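Why Did the Robot Stop Sewing?

A story about a very careful machine having a not very careful morning

Sep 8, 2021

Let's start with the good part. Nobody got hurt. The patient in this story was a rubbery pad, the kind that people learning surgery use for practice, and pads do not mind being poked. That is pretty much their whole job.

The robot belonged to a training lab in Teltside. It had thin metal arms with tiny jaws at the ends, and those jaws could hold a curved needle and pull thread through the pad, stitch after stitch. Doctors call this suturing. Your grandmother would call it sewing, and she would probably have opinions about the knots.

A surgical robot like this one doesn't decide what to do. A person sits at a set of controls and moves their hands, and the robot's hands copy them, only smaller. If you move your hand a long way, the jaws move a little way. It makes you very steady. It also makes you feel like a genius, which can be a problem, as we shall see.

The person at the controls that morning was Zoi Pappas, who was learning. Her teacher was Despina Kontogiannis, who had been teaching for 15 years and had seen pretty much every way there is to drop a needle.

What went wrong

Zoi had finished 5 stitches and was starting the next one. She turned her right hand to swing the needle around. On her screen, the jaws turned too. Then she stopped her hand.

The jaws kept turning.

They didn't turn far. It was less than the width of a grain of rice. But when your hand stops and the robot's hand does not, something is wrong, and it doesn't matter whether it's wrong by a grain of rice or by a whole bag of it.

Zoi did what lots of people would do. She turned her hand back the other way to fix it. For a moment nothing happened. Then the jaws jumped, the thread went tight, and the needle pulled sideways through the pad and left a little rip.

"Hands off," said Despina.

Zoi took her hands off. The robot froze, as it is meant to. Everyone stared at it for a while. The robot was not embarrassed at all, having nothing to be embarrassed with.

So what was the matter with it?

To understand, you need to know how such a tiny wrist bends. There's no room for a motor down there. The motors live far away, up at the big end of the arm, and they pull on thin cables that run all the way down to the jaws. Pull one cable and the wrist tips left. Pull another and it tips right.

You have something like this too. Wiggle your fingers and look at the inside of your arm, just below the elbow. See it moving? Many of the muscles that bend your fingers are up there, pulling on long cords called tendons. So you are partly run by string. Try not to let it bother you.

Now imagine one of your strings got stretched. You'd pull, and at first nothing would happen, because you'd only be taking up the loose bit. Then the loose bit would run out and your finger would jump.

The repair person, Polyxeni Kokkinos, found just that. One cable in the instrument had gone slack. The motor at the top was turning exactly as it had been told. It sent back a message saying, in robot language, "All done, wrist turned." The motor believed this. It had no way to look down and check.

People who fix machines have a word for loose movement like this. They call it backlash. A shopping cart with a wobbly wheel has something a bit like it, and so does the steering wheel on an old tractor.

Who was to blame?

Grown-ups love this question, so let's get it over with.

The cable was tired. Instruments like that are supposed to be used a certain number of times and then thrown away or sent back. The lab kept its count on a sheet of paper stuck to a cupboard door. In spring the cupboard door was painted. You can guess where the sheet went, because the painter couldn't, and put it in the recycling.

After that, people counted from memory. Memory is a fine thing, but it said the instrument was nearly new.

And Zoi? Zoi had felt the wrist acting a bit funny on stitch number two. She hadn't mentioned it. She thought she was the one doing it wrong, and she didn't want to look silly in front of Despina. Lots of problems with very clever machines get bigger in just this way. A person notices something odd, decides the machine must know best, and keeps quiet.

Machines don't know best. This one couldn't tell a turned wrist from an unturned one.

What they changed

The count is kept on a computer now, where it is safe from paint.

Before each lesson the learner does a wiggle test. They bend the wrist left, right, up and down, with no needle in the jaws, and watch the screen. If the jaws are late or keep going, that instrument goes in a yellow box and nobody gets to argue about it.

There is also a new rule that anybody in the room can say "stop," including visitors. Despina says she would much rather stop for nothing than carry on with something. On the first day of the new rule they stopped four times. One of those was for a sneeze.

Zoi still trains there. She is better at sewing than she was, and a good deal louder. The ripped pad sits on a shelf above her desk, with a label that reads "Tuesday's Child" for reasons she won't explain.

Try it yourself

You can make a tired robot wrist at home. You need a cardboard strip as long as your finger, a drinking straw, string, scissors and tape.

Fold the strip in the middle so it bends like a finger. Tape the straw along the lower half, on the side it folds toward. Run the string through the straw and tape its end to the tip of the strip. Pull the string and the finger bends.

Now leave some string hanging loose between the straw and the tip, and tape it again. Close your eyes and pull a tiny bit. Did the finger move? Take a guess, then open your eyes and see. That's what the motor was up against.
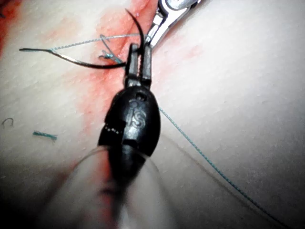 Why couldn't the robot tell that its cable was loose?

Its motor could only measure its own turning. The motor was up at the top of the arm and the wrist was at the bottom, so when the slack cable let the wrist lag behind, the motor still reported that the job was done.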